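The ferry money and the vote in Grultamlow

Siham Tannous has been to every council meeting in Grultamlow since February and has the notebooks to prove it. Two of them got rained on. She reads from the dry one.

"Motion to extend the consultation. Carried. Motion to publish the consultation. Not carried."

So that's where things are. The district wants a new charter. It would fold the harbor board and the fishing co-op into one office, run from Qudah, five hours down the coast if the road's open. The harbor board doesn't want it. The co-op is split. The people who use the ferry mostly want to know about the ferry.

Fair enough. The fare subsidy runs out when the board does, and the draft charter says nothing on what replaces it. Not a line. I read it twice on the boat over, 489 clauses, a good deal of it about flags.

The district says 851 residents signed in favor. Lama Abou Jaoude, who keeps the co-op's books, asked to see the sheets. She was shown 6 of them, for one morning, in a back office with the door open. No copies allowed.

"My aunt's on there," she says. "She says she signed for the clinic."

Was there a clinic? There was a promise of one. It came the same week as the forms, and the same two men carried both from house to house. The district office told me the timing was "a matter of scheduling" and then stopped picking up.

Up the hill in Plellora they've had their charter for a while now. The office there is clean, well staffed, and closed at noon. A woman waiting outside said her boat license used to take a morning. Now it goes to Qudah and comes back when it comes back. She wasnt angry about it. She had brought a chair.

The vote is set for May 9, 2026. Tannous has bought a third notebook. 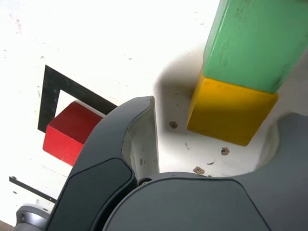 What the draft leaves out

Start with the ferry, becuase everyone does. Then mooring fees, which the board sets now and which pass to "the competent authority," never named. Then Iseo, the outer island, left off the map at the back altogether. Its people pay harbor dues like anyone else. They'd like to know who to.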